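Kerndale Desktop Teardown Set: README

Contents
Overview
What is in the set
The drive bay
Board and cables
File layout
Known problems
Terms and contact

Overview

The Kerndale Desktop Teardown Set is a collection of notes and photos of used desktop towers opened for parts at the Workville bench. It is meant for people who refurbish office machines, write repair guides, or need reference pictures of ordinary computer interiors. Most of the machines were retired office desktops. None of them were cleaned up or rearranged for display.

The current release has 932 photos in 198 folders. A folder covers one stage of work on one machine, so a single tower can have several folders.

What is in the set

Each folder has the photos, a text file of bench notes, and a parts list. The parts list uses the shop's own names, which are explained in names.txt. Where a maker's manual uses a different word for the same part, both are given.

Towers are entered with the side cover off. Many were worked on lying down, and the case may sit at any angle. Left and right in the notes refer to the tower as it stands in normal use, with the front bezel facing you.

The drive bay

Drive bays vary more than anything else in the set. Some machines hold the hard drive with screws alone, while others use plastic carriers or rails. Plastic parts are listed by color and function, for example "carrier, blue" or "release tab, light blue". The metal drive cage gets its own entry even when it is riveted to the case.

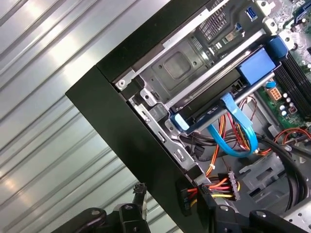
Drive cage behind the black front bezel, with blue carrier parts and a blue SATA data cable.

Note the state of the data cable before moving a carrier. If you add notes of your own, record which board port it goes to, and use the port color if there is no printed number you can read.

Board and cables

The board section covers memory slots, SATA ports, power connectors and the processor socket. Boards were left in the case wherever possible. Cable colors are written as seen, and a bundle with several colors is entered once with all of them listed. Do not use wire color alone to identify a voltage.

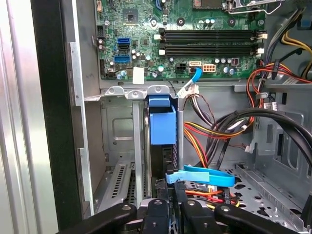 File layout

photos/ holds the pictures, sorted by folder number
notes/ holds one text file for each folder
parts/ holds the parts lists as CSV
names.txt holds the shop names and their common equivalents
changes.txt holds the release history

Parts lists have 4 columns: part, color, location, remarks. An empty color field means the color was not recorded. An empty location field is an error, so please report it.

Known problems

Port numbers are missing from many of the early notes. Reflections from bare metal make some stamped markings hard to read. The Gkikas batch was entered with a different spelling of "latch" and "lever", and those entries have not been merged yet. In 2 folders the notes mention a card reader that does not appear in the parts list.

The July release corrected the location field for drive carriers. Copies made before then should be replaced.

Terms and contact

The set may be used and shared for repair, teaching and research, with credit to Kerndale. Parts names in names.txt were contributed in part by Brastesico and may be reused on the same terms.

Send corrections to Theano Spanos at the Workville bench. Include the folder number and the line you want changed.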